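## Workshop tips: keeping tracking software usable

Run the pose check before the first episode of a session. Show the marker pattern on a monitor, hold the gripper still, and log the reported position. If the readout drifts, redo the camera calibration before recording anything. Ceiling tubes wash out marker edges, so fix the exposure by hand and leave auto gain off.
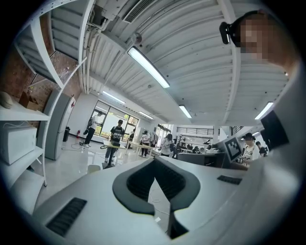 Jaxon Perron writes that fixed exposure fails for him near windows. He keeps two presets in Canar, one for morning and one for after 4 p.m., and loads them from a script.

Presets work if the name is written into the log. Ours go in the file header, next to the calibration number.

**Marker cubes.** Wipe the faces with a dry cloth. A smear of Purell on a printed face cost us 14 episodes at the Drorkville shop in July; the detector kept swapping two corner IDs.

**Clocks.** Sync both gripper streams to one host. Warraich drops any pair of frames more than 11 ms apart and prints no warning unless verbose mode is on. Turn it on.

**Objects on the floor.** Set the floor plane again whenever the work moves down from a table. The planner takes its height limit from the last saved plane. 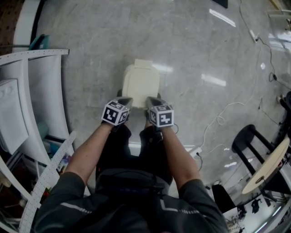 Save the new plane under its own name, then replay one short episode at half speed. Look for steps in the wrist path. Of the last 1708 episodes we kept, almost 483 needed a second smoothing pass, mostly where a cube face had turned away from the camera. Window length for that pass is set in `smooth.cfg`; odd values only.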